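Product notes: Cloltivora Sort, second release

Rolach has put the second release of its Cloltivora Sort kit on sale, and our Clorkwood bench has had a unit since August. The kit is sold to teaching labs and small integrators who want a tabletop pick-and-place cell without building one from parts. It ships as a two-finger gripper, a wrist camera with its bracket, a controller box and a license for the teaching software. The arm is not included. Rolach lists 4 supported arms, and we used the Oltmanns bench arm already on the mount.

Mechanical setup took one morning. The bracket bolts to the tool flange with the hardware supplied, and the camera cable runs through a clip on the outside of the last joint. The clip is the weak point of the design. At full wrist rotation it let the cable pull tight, and we replaced it with a longer loop and a hook-and-loop strap. The manual covers this in a footnote on the last page, where few buyers will find it before they need it.

The software records demonstrations by hand guiding or from a leader arm. We used hand guiding. The task was to pick large building bricks off a desk and put them in a storage bin, which is close to the sample task in the manual but with more shapes and less space between parts.

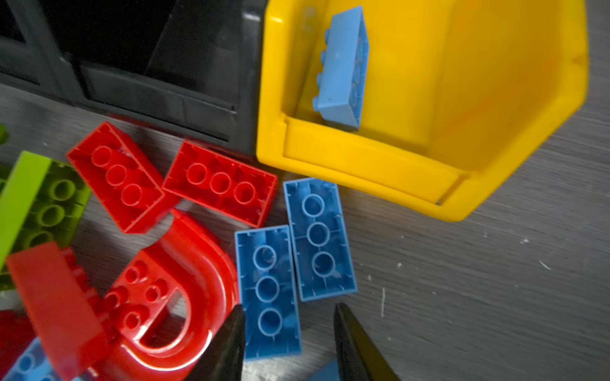 We logged 2106 grasp attempts over 3 weeks, after a training set of 400 demonstrations. Standard 2x4 bricks were handled well in any orientation, including upside down, where the gripper closes on the side walls and the open underside makes no difference. Arch bricks were harder. The planner tends to choose the curved side, and the fingers slide off it as they close. Adding demonstrations that approach the arch across its flat ends fixed most of this.

Clearance matters more than color. Two bricks lying side by side leave little room for a finger between them, and the default opening width is too generous for that case. The setting is under Tool, then Approach, and can be changed per task. The tapered tips help here. Rolach also offers a wider rubber tip, which we would skip for this kind of work.

Depth near the bin wall was less reliable. On some placements the gripper released early and the brick came to rest on its side against the wall. For sorting this is acceptable. For stacking or kitting it would need a separate place routine, and that module is licensed on its own.

Updates are included for the first year - after that the software keeps running at its last version. Orders go through Rolach directly. Readers who still have the first release can keep their gripper and buy the camera and controller as an upgrade, but the old bracket does not fit the new camera.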